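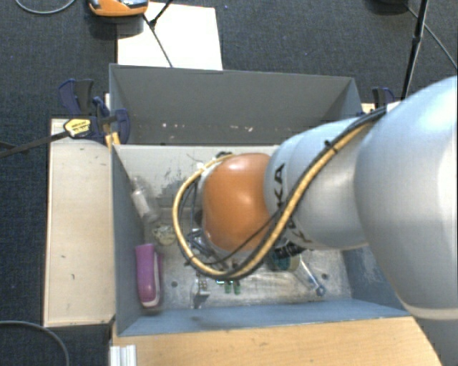 KUKA arm over a grey bin

Mice in the garage wall, bait not touched

Posted by Teófilo Grajales, Oct 5, 2019

Good evening to all. I hope I write this in the correct part of the site.

We live in a house from the sixties with a garage joined to the kitchen. Since May I hear mice in the wall between the two, mostly after we switch off the television. I have put two boxes of bait blocks, the Stinitz ones, along the wall where I found droppings. After five weeks one block has some small tooth marks and the other is as new. Meanwhile they have opened a sack of bird seed and made a nest in my winter gloves.

I also bought two of the ultrasonic plugs from Adetti, which cost me more than I want to tell my wife. I do not notice any difference.

My doubts are these. Is the bait too old, or do they simply prefer the seed? And where do they come in? The garage door has a rubber strip which looks good to me. I would prefer not to use loose poison because the neighbour's cat visits us every day.

Krishnamoorthy D'Souza

Hello Teófilo. I had the same problem two winters ago, so I will tell you what I did, and you can take what is useful.

First the seed. As long as there is seed, no bait will interest them. Put all of it in a metal bin with a lid that closes tightly, and sweep the floor very well, also under the shelves. Do the same with dog food and grass seed if you have them. I forgot the grass seed and lost two weeks for this.

Then look for the hole at night. Ask somebody to stand outside with a strong torch and move it slowly along the bottom of the wall while you are inside in the dark. In my case the light came through beside the pipe of the outside tap. A young mouse can pass where a pencil can pass, so do not trust your eye. Look also at the two corners of the garage door, where the rubber is often shorter than the door.

I closed my holes with steel wool pushed in hard, and mortar over it. Foam alone they chew. But do not close everything on the first day if you still hear them, or they will look for another way, and it may be your kitchen.

For catching, I used ordinary wooden snap traps with a very small quantity of peanut butter, inside a box with a small entrance so that a cat cannot put a paw in. The trap must stand with the short end against the wall. In the first 28 days I caught eleven, then two more, then silence. I still keep two traps there and I look at them on Sundays when I take out the bicycle.

About the bait, if you want to try it again, buy fresh and keep it away from paint and petrol. It takes the smell. And please wear gloves when you clean the nest, and make it damp first with disinfectant so that you do not breathe the dust.

nisov226

get a cat. or borrow the neighbours one if hes there every day anyway

Teófilo Grajales

Thank you both. The seed is now in a bin, and I found a gap beside the gas pipe as wide as my thumb. The cat has been inside the garage for one afternoon and slept on the car. I will buy the traps tomorrow.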